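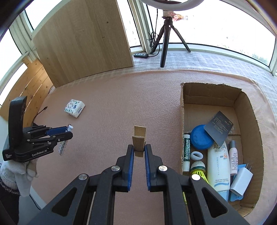 4. 소품 정리 | 창가 작업면

최종 수정: 2020-08-22

본 절은 Nallwood 정리 안내서 중 창가 작업면에서 소형 생활용품을 분류하고 보관하는 절차를 다룬다. 대상 품목은 나무 빨래집게, 휴대용 티슈, 립밤, 소용량 로션, 카드류, 전선이 달린 소형 부품이다. 수납함 조립은 3절을 참조한다.

4.1 작업면 준비

1. 작업면에 연한 분홍색 담요 또는 이에 준하는 밝은 단색 천을 깐다. 작은 물건이 굴러떨어지는 것을 줄이고, 색이 옅은 뚜껑류도 그림자로 구분할 수 있다.
2. 천의 주름을 손바닥으로 편다. 접힌 부분에는 립밤이나 뚜껑이 끼기 쉽다.
3. 케이블은 고리 모양으로 감아 작업면 가장자리 쪽에 둔다.

주의: 케이블 위에 천을 덮지 않는다. 커넥터의 금속 단자가 천의 보풀에 걸릴 수 있다.

4.2 품목 펼치기

1. 용기에서 꺼낸 품목을 천 위에 한 겹으로 놓는다. 겹쳐진 품목은 분류 단계에서 분리한다.
2. 티슈 팩은 인쇄면이 위로 오게 둔다. 개봉한 팩은 접착 덮개를 눌러 닫는다.
3. 나무 빨래집게는 스프링 부위를 잡아당기지 말고 몸통을 집어 옮긴다.
4. 카드가 빨래집게 위에 걸쳐 있으면 카드를 먼저 들어낸다. 빨래집게를 먼저 빼면 카드 표면이 긁힐 수 있다.
5. 전선이 달린 배터리 홀더는 전선이 아닌 본체를 잡는다. 감긴 전선은 억지로 펴지 않는다.

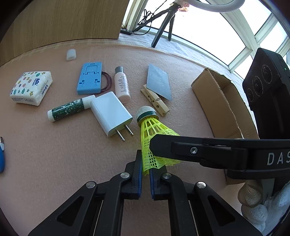

4.3 분류 및 수납

1. Haugen 칸막이 수납함의 칸을 다음과 같이 배정한다.
 A칸: 빨래집게
 B칸: 티슈
 C칸: 립밤, 로션
 D칸: 카드류
 E칸: 배터리 홀더, 전선
2. 로션은 뚜껑이 잠겼는지 확인한 후 세워서 넣는다.
3. 라벨이 닳은 립밤은 남은 글자로 품명을 확인한다. 확인되지 않으면 보류 봉투에 넣는다.
4. 짝이 없는 뚜껑은 해당 용기를 찾을 때까지 C칸 앞쪽에 둔다.

참고: Haugen 수납함의 칸당 허용 하중은 400 g이다. 초과 시 칸막이가 휘어 서랍이 닫히지 않을 수 있다. 교체용 칸막이의 부품 번호는 164이며, 2개 단위로 공급된다.

경고: 배터리를 끼운 홀더를 금속 클립, 동전과 같은 칸에 넣지 말 것. 단락의 위험이 있다.

4.4 점검

12월 정기 정리 시 D칸과 E칸의 내용물을 모두 꺼내 다시 분류한다. 천은 털어서 접은 뒤 수납함 위에 보관한다. 창가에 수납함을 두는 경우 C칸이 직사광선을 받지 않도록 방향을 조정한다.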